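Cultmont kitchen plant to hand tool sorting to robot arms

01/07/2021
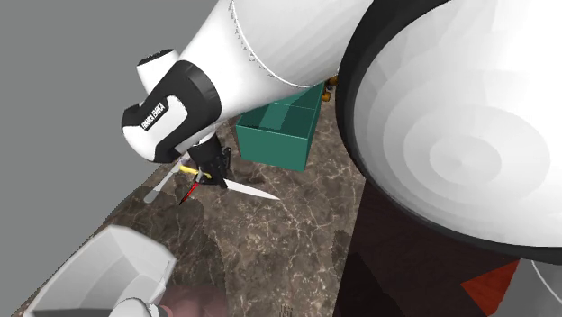 Kasura, which runs a commissary kitchen in Cultmont, will put 2 robot arms on its utensil return line in September, the company said. The arms will pick up used tools, sort them and drop them into boxes for the wash room, a job now done by hand on every shift. Engineers at Dosen, the supplier, have been working on the task in simulation since winter. In the rendered setup the gripper reaches down into a small cluster of tools on a marble countertop, among them a pointed knife blade and a tool with a yellow handle, with an open green box standing beside the arm. Mixed piles of that kind are what the sorters handle all day, and knives are the main cause of cuts on the line.

The change affects 16 people who rotate through the sorting station. Kasura said none of them will be laid off. Most will move to packing or to the wash room, and four will be trained to load the arms, clear jams and check the boxes before they leave the line. Pay for those four goes up one grade. The others keep their current rate.

Workers at the plant were told at a shift meeting last month. Questions were mainly about the schedule. The early sorting shift will end once both arms are running, and people who picked it to be home in the afternoon will have to apply for other slots. The company said it would go by length of service.

The station handles 2000 utensils on a normal day. Kasura wants the arms to take 1000 of those in the first stage, with the rest still sorted by hand until the error rate comes down. Anything the arms cannot pick up will go to a side tray for a person to deal with.

A second Kasura kitchen, in Tambunan, will keep sorting by hand for now. A decision on that site is expected next year.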